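Villby kitchen storage, progress report to the Wastell fund
June 18, 2026
Prepared by Kiyoshi Furukawa

Sorting of the cutlery is under way at the Fraser bench. Three translucent gray bins stand in a row on the white top, and each piece goes into a bin by type.

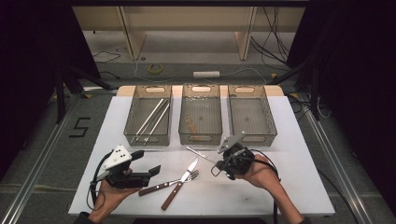
Of the 218 pieces on the inventory, almost all are now tagged. Two types remain open: knives with wooden handles and long serving pieces. The bins will be washed before final use — crumbs collect on the bottom.

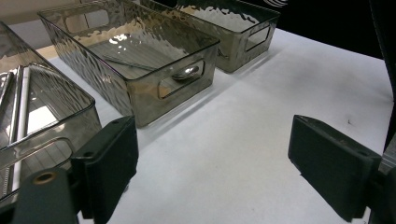
Handle cutouts at the ends let staff check contents without lifting a bin. Spending is within budget. Labels from Jitbridge are due in September.

Comments

Will the wooden handles be kept apart from the all-metal pieces?

Please add the label cost to the next report.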